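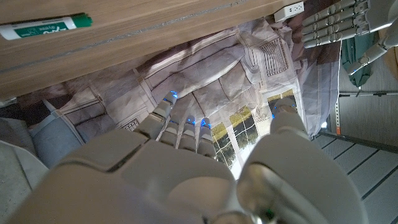 Flattening a crumpled building print
Forum: Paper, Posters and Wall Stuff

marlowpaper
9/15/26
I love this print and I want it back on the wall! It's a pale stone building front, all beige and grey and white with rectangular panels outlined in thin lines, and right now it is one big mess of creases. It came from a little print shop called Plillivora and cost me 300 with shipping. Has anybody rescued a big sheet like this? I have an iron, a spray bottle and a lot of heavy books.

kfahy_prints
Oh, you can do a lot with this. Open it up by hand first, slowly, working from the middle out. Then lay it face down on a clean towel, put a cotton sheet over the back and iron on the lowest setting with no steam. I did a city map this way in January and it went up looking great.
Kevin Fahy

dunmoreframes
I'd skip the iron. If that's a coated poster paper the ink side can go shiny or stick, and then you have creases AND a shiny patch. Books and patience. Two weeks under weight, with plain paper on both sides.

kfahy_prints
Two weeks under books never did a thing for my sharp folds, they just got flatter sharp folds. Low heat is fine if you test a corner.

marlowpaper
Corner test, good idea. What about the spray bottle?

EndaH
Mist the back only, and only if a drop on the corner doesn't make the ink run. I've used damp blotter paper under a board on 156 old posters for the Mahama hall archive and I still get excited when one comes out flat. The wrinkles in a light print like yours will show less than you think once it's hung, especially with all those panel lines to lead the eye.
Enda Heffernan

dunmoreframes
Agree with Enda on the blotters. Still no on the iron.

tackandtape
Also, clear off a proper table before you start and get any markers well out of the way. I rolled a press board over a green dry-erase one once. Green building!

marlowpaper
Ha, ok, moving mine now. Blotters are ordered, I'll try the corner with the iron too (sorry dunmore) and post how it goes.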